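The Long Way Around a Pot of Soup

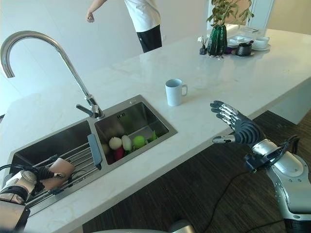

A double sink and a tall faucet, set into a marble island.

My grandmother kept a stockpot going from the first frost until the lilacs came out, and I grew up thinking every house smelled like that — onions, bay leaf, a little bit of something scorched at the bottom. It was years before I lived in a place of my own and found out that soup could come from a carton, and I ate it that way for most of my twenties without complaint.

What brought me back was a winter in Stakham, where the river road closes whenever it snows and the grocery truck comes when it comes. I rented two rooms over a shoe repair shop, and my neighbor across the landing was Rokeya Majumder, who had been making soup for other people for 44 years. She started in the canteen at the old Courtois mill, feeding the night shift, and when the mill shut its doors she simply kept going in her own kitchen, only with smaller pots (though not much smaller, if you ask her daughter).

"People are in such a hurry with the onions," she told me, the first evening I was let in to watch. "They want them brown. Let them be yellow for a while first."

So we let them be yellow. We talked about her knees and my job and whether the landlord would ever fix the stair light, and by the time she reached for the lentils I had forgotten I came to learn anything. She doesn't measure. She holds the lentils in her palm and looks at them, and then she adds another handful for whoever might knock.

I have made that lentil soup every week since, and mine is still thinner than hers. I've tried more lentils, I've tried less water, I've tried mashing a cupful against the side of the pot with a wooden spoon. Rokeya's opinion is that I lift the lid too often. She may be right! I do like to look.

Down the valley in Grondlow they have a different idea about soup altogether, and it is mostly cabbage. Every December the town puts on a soup supper in the grange hall, and last year they ladled out 2,000 bowls over 3 nights. Dilruba Gazi runs the stoves. She is a tall, quiet woman who taught high school chemistry for most of her life, and she salts in stages — a little with the cabbage, a little with the potatoes, and the rest at the very end, after she has walked outside for a minute to clear her nose.

I stood beside her for a whole evening, peeling, and came home with my coat smelling of caraway. It still does, a bit, around the collar.

Her one firm rule is about bread. It should be yesterday's, and it should be torn. A fresh loaf goes to paste in the bowl, she says, and sliced bread sinks in a way she finds sad. I had never given it a thought, and now I hide half a loaf from my own family on soup days so there will be some left to go stale.

The Grondlow supper starts at dusk and you'll want to bring your own spoon. If you get there early, Dilruba will probably hand you a peeler.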